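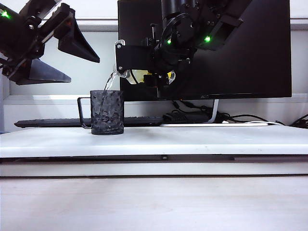
*A clear bottle, a mug. Long thread on water and the people selling it to me.*

---

My employer has signed us all up for a hydration challenge. It's called Vostport, it lives on your phone, and it would like me to drink 2000 milliliters a day for the whole of October. I've spent a week being annoyed about it and would like to share.

---

First thing I wanted to know was where the 2000 came from. Why that number for me, and also for Danang Sinaga, who is a foot taller and bikes to work, and also for Kartini Lau, who sits next to me and eats soup for lunch every day of her life?

---

The app has a page called "Our Science." The page says the target is "based on leading research." There is a drawing of a leaf. No study is named, no author, no year. I tapped the leaf. The leaf doesn't do anything.

---

I wrote to their support address and asked which research. Got a reply the next morning from Prasetyo Latuheru, very polite, saying the target is "a widely accepted baseline" and that I could raise it in settings.

Raise it. I checked, and there's no way to lower it.

---

To be fair to Prasetyo, I don't think he picked the number. I think he inherited it, the way I inherited it, the way everybody did. Two liters, eight glasses, whichever version your gym teacher liked. It gets passed along because it's round and easy to say.

---

The boring version, as far as I can make out from reading things with actual references at the bottom: people need different amounts. Size matters, heat matters, how much you move matters, what you eat matters. A lot of your water shows up inside food. Coffee and tea count too, for normal people drinking normal amounts.

---

And for most healthy adults, thirst does a decent job. There are real exceptions. Older people can lose the signal. Anyone working or training hard in heat should plan ahead. If you've had kidney stones your doctor may well want you drinking more, and if you have certain heart or kidney problems, they may want you drinking less. Listen to them and ignore me.

---

Which is my first real complaint, by the way. Vostport never asked me about any of that. It asked for my height, my weight, my birthday, my email and whether I'd like notifications. Then it gave me the same number it gave everyone else in the building. So what was the height for?

---

Now the notifications. "Time to sip!" at 9:00. "Your cells are calling!" at 10:30. My cells have never called. At 3:15 it told me I was "falling behind," while I was holding a cup of tea, which I hadn't logged, because logging tea means scrolling past a list of drinks that all happen to be made by Fovel.

---

Yes, let's talk about Fovel. Fovel makes mineral drops. You put them in your water, and your water then becomes, quoting the package, "more hydrating." In the app a glass with Fovel drops in it earns you bonus points. A plain glass gets the regular points.

---

I'm willing to be convinced on electrolytes. If you run long distances, or you've been sick and lost a lot of fluid, salts make sense and there's good evidence for rehydration solutions. I'm less willing to be convinced that I need them for answering email.

---

Danang tried the drops for 4 days and says he felt "sharper." I asked if he'd also been sleeping more, since his in-laws had just gone home. He went quiet for a bit and said yes, a lot more.

I like Danang. I'd have said the same thing in his place. That's sort of the trouble with asking people how they feel.

---

Then there's the bottle. The challenge comes with a discount code for a Stelline, a bottle with a sensor in the lid that tells Vostport how much you drank. With the code it's still 100 dollars. One hundred dollars, and you have to charge it.

---

Amos Szabo in accounts bought one. I asked him what happens if you pour some of it on a plant. He tried it while I stood there. The app congratulated him.

---

He's now second on the leaderboard and the ficus by the printer looks terrific.

--- 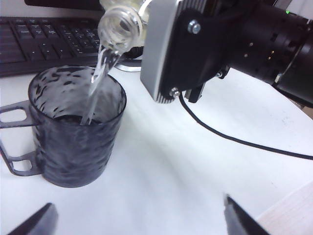

The measuring is the part I trust least, and I include my own measuring in that. For the first few days I logged honestly, or thought I did. The app wants milliliters. I drink the way most people drink at home: tip a bottle, watch the water come off the lip in a wide sheet and pull in thin on the way down, stop when it looks like enough. How much is in there? Take a tall dark gray mug with those hammered, dimpled sides and tell me, to the milliliter, what you just poured. I can't. I'd type in something that sounded right, and by evening my total was a long column of things that sounded right.

---

So every chart in that app, the streaks, the weekly trend line, the "hydration score" with a decimal point in it, is sitting on top of guesses by people who want to be done guessing. A decimal point! For my mug!

---

I brought this up with Khairul Chin, who set up the whole challenge for us. He was nice about it. He said the exact amounts don't matter so much and the point is building awareness.

Okay. But then why does it need the exact amounts?

---

He also said last spring's pilot at the Hidayat office was "a huge success." I asked what they'd measured. They had measured how many people opened the app. I asked if anybody was healthier, or less tired, or took fewer sick days. He said that would be hard to untangle, and I agree with him, it would be very hard. It's also the only thing I'd want to know before buying it.

---

Replies are asking so let me take a few.

"Isn't it harmless, though?" Mostly, probably. Drinking a bit more than you need just means more trips down the hall. Forcing down a huge amount in a short time can be dangerous, and I don't love that the leaderboard has no ceiling on it. I wrote to support about that too. Prasetyo says he's passed it on.

---

"I started drinking more water and my headaches went away." Then keep doing it, seriously. Maybe you weren't drinking enough. Some people aren't! My gripe is with an app that decides all of us aren't, before it has asked, and then has a bottle to sell.

---

"What about checking the color?" Cheap, rough, decent guide for most people. Pale yellow, you're likely fine. Vitamins and some foods and medicines will throw it off. Costs nothing and doesn't send push alerts to your boss.

---

"Does it really send your boss alerts?" I overstated that. It sends a weekly team summary, with no names as far as I can tell. There are two people on my team, though, so you can work out how well the no-names part protects Kartini and me.

---

I did read the privacy policy. It's long. They can share "wellness insights" with "partners." The partners aren't listed. If I had to put money on it I'd say at least one of them makes drops.

---

Kartini, for the record, has logged nothing at all. She has had her soup, her tea and an orange every afternoon. The app thinks she has been dead since the start of the month. She seems well.

---

What would change my mind? Show me one decent trial where office workers with ordinary habits got the app, others didn't, and something other than app-opening improved. If it exists, send it and I'll read the whole thing, methods included, and post about it here even if it makes me look silly.

---

A few people have sent me links since this morning. So far it's two press releases and a podcast. Keep them coming — I do mean it — but please check that there's a comparison group before you hit send.

---

I've turned the notifications off and left the account open so the team doesn't lose its participation points. Someone has to think of the ficus.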